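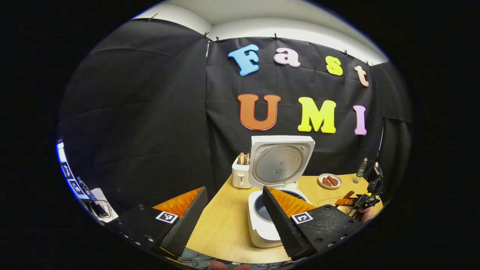
Table set with toaster, rice cooker and a plate of sausages, two hand-held grippers in use.

Gripper Working Rules Group
Minutes of the meeting held Wednesday, July 19, 2023

Chair: Hui-mei Fu
Present: members from Plukier, Jovach and Kneath. Apologies from Fodier.

1. Minutes of the April meeting
Agreed, with one spelling corrected in item 3.

2. Two people at one table
Each person keeps to their own side unless the task sheet says otherwise. The one whose turn it is to move says "going in" before reaching across. Jovach asked whether this slows the work. The chair said a few seconds was acceptable. Agreed.

3. Hot appliances
Kneath's draft was read out. No gripper to go inside a rice cooker or toaster that is plugged in. Lids to be fully open before anyone reaches over them. Plukier wanted a minimum wait after unplugging and suggested 7 minutes. Left open until Kneath has taken some readings.

4. Glass and food
Glass bottles to stand at least 200 mm from the table edge. Kneath had asked for 300 mm but this will not fit on the smaller tables. Food used in a task is not to be eaten afterwards.

5. Cables
Cables under the table to be tied back or covered before work starts. Jovach will price covers.

6. Gripper checks
Finger pads and screws to be checked every 4 hours of use, and markers wiped with a dry cloth. The check sheet needs a column for initials. Hui-mei Fu to reissue it.

7. Any other business
Fodier's comments on the wording of item 2 came in by email and will go out with these minutes.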